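Inicio Proyectos Memorias Talleres Contacto

Sujeción de la sábana en una superficie de trabajo amplia
Memoria de proyecto – Asignatura de Organización Doméstica y Textil
Autor: Bheki Naidoo
Entrega: 9 de diciembre de 2019

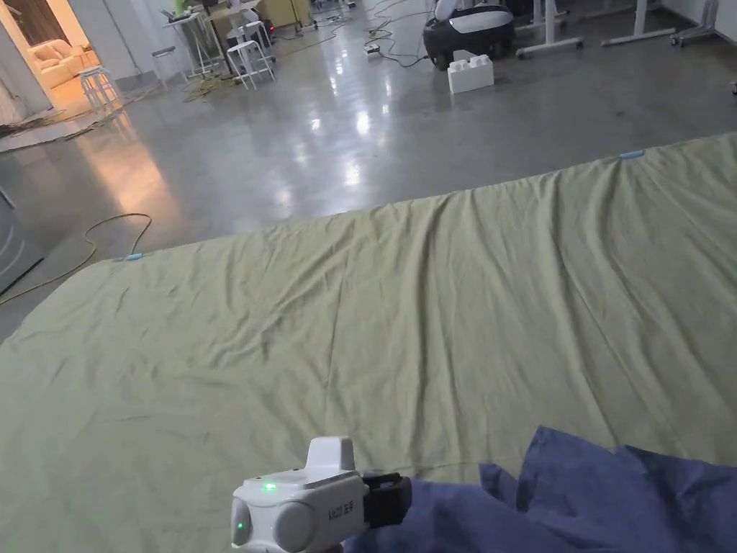
Figura 1. Sábana verde salvia extendida, con dos pinzas azul claro en el borde del fondo.

1. Planteamiento

El proyecto parte de un problema corriente. Al extender una sábana grande para doblarla o para clasificar ropa encima, la tela se desplaza y hay que volver a colocarla. Quise comprobar si unas pinzas pequeñas bastaban para mantenerla en su sitio durante una sesión completa de doblado.

El trabajo se hizo en el taller Flutcombe, que tiene suelo de hormigón pulido y comunica con una sala contigua.

2. Material

– Una sábana verde del lote Skanus.
– Pinzas de plástico Raltano.
– Prendas de algodón para doblar, con un peso total de 9 kg.
– Cinta métrica y cuaderno.

El presupuesto era de 600 pesos y no se agotó. Las pinzas costaron 80 pesos el paquete.

3. Procedimiento

Primero se extendió la sábana y se alisó con la mano desde el centro hacia los lados. Después se pusieron las pinzas en el borde más alejado de la persona que dobla. El borde cercano se dejó suelto para poder levantarlo al terminar y recoger todo de una vez.

Las prendas se trabajaron de una en una. En la figura 1 hay un paño azul arrugado sobre la sábana, todavía sin doblar. Cada prenda se estiró, se dobló en tres a lo largo y luego por la mitad. Las piezas pequeñas se dejaron para el final.

4. Resultados

El borde con pinzas no se movió en ninguna de las sesiones de octubre. El centro sí se arrugó, sobre todo al arrastrar prendas pesadas hacia la persona. Los pliegues suaves que se aprecian en la figura no estorban para doblar, pero sí cuando se quiere medir una prenda sobre la tela.

La esquina cercana de la izquierda fue la que dio más trabajo – la tela cae un poco y tira del resto. Probé a meter el sobrante por debajo y mejoró, aunque se tarda más en montar.

También intenté colocar las pinzas más juntas. No noté diferencia y volví a la posición inicial.

5. Observaciones para otro curso

Convendría repetir la prueba con una tela más gruesa. El método Gill, que vimos en clase, recomienda sujetar las cuatro esquinas, y no llegué a probarlo por falta de tiempo. Queda pendiente además comparar el doblado de pie con el doblado sentado.

Proyectos relacionados
Doblado de toallas en espacios reducidos
Clasificación de ropa por tejido
Cestas y estantes: medidas útiles
Cuidado de sábanas de algodón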